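Mallerport Makers & Automation Forum
General discussion > Visits and open days

Thread: Skevosa open day, anyone else go?

tinplate_ken
Got along to the Skevosa open day in Mallerport in December and only now getting around to posting. They had two areas open. The front hall was palletising, which I have seen plenty of. The back one was a kitchen with an arm in it, doing household jobs at normal bench height. Registration was free, parking was 7 dollars. Did anyone else make the kitchen session? I only caught the last bit.

dunnart
I was at the early one. Lindiwe Modise ran it and took questions the whole way through, so it went over time. The job was picking things up off the counter and putting them somewhere else. Drink cans and chip packets mostly. She said cans are the easy end of it and packets are the hard end, as a packet never sits the same way twice.

tinplate_ken
That matches what I heard. Did she say what the arm costs?

dunnart
Someone asked and she wouldn't give a number. She did say they have logged 2,706 pickups in that kitchen and that they throw out any run where a person has stepped in to help.

offcut
I went too and came away less keen than you two. It's slow. My grandson could clear that bench before the thing had finished lining up. I would have liked to see the whole job done start to finish with a clock on it. What we got was one pickup, a chat, another pickup.

dunnart
It was a demonstration, offcut. The talking was the point. If you want cycle times, that was the front hall.

offcut
Fair enough, but the flyer said "working kitchen". I took that at face value. The palletiser did 600 cartons an hour and they had it on a board for everyone to read. Put the same board up in the kitchen.

Bisht
Moderator here. Moved this from Off Topic. If you have photos from the day please put them in the thread and don't link to outside albums, the links die after a few months.

marg_in_the_shed
I was standing near the back with a friend from Falten and we both thought the gripping was the best part of the day. It comes down from above and takes the can around the top. I asked Getsemaní Bañuelos, who was on the desk, why they don't take it around the middle. The answer was that a full can and an empty one behave the same up near the rim, and lower down an empty one can dent. I hadn't thought of that.

offcut
That's a better answer than I got. I asked about the cables and was told "we're tidying that up".

marg_in_the_shed
They do stick out a fair way. I wouldn't want them near a stove. Photo as requested by the mod, can pickup in the kitchen:

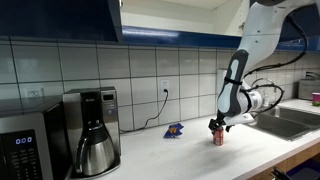

Berenice Orozco
I do commercial kitchen fit-outs and my question is about cleaning. Any arm that works over a food bench needs to be wiped down every shift, and cabling on the outside makes that a slow job. Did anyone hear whether they plan a cover or a sleeve? I'd also want to know what happens when the bench is greasy.

dunnart
A sleeve was mentioned. Lindiwe said they had tried one and it caught at the wrist joint, so it's off for now. Nothing about grease that I heard, but I left before the last questions.

tinplate_ken
I was there for the last questions and it didn't come up. Someone wanted to know if it could load a dishwasher. Answer was not yet, and they wouldn't be drawn on when.

offcut
So it moves cans.

marg_in_the_shed
It moves cans, and it had a fair go at a packet while I was watching. Dropped it the first time and got it the second. I'd go again.

Bisht
There is meant to be another open day. I've emailed Skevosa for the details and will put them in the Events section when I hear back. Berenice, I passed your cleaning question on in the same email.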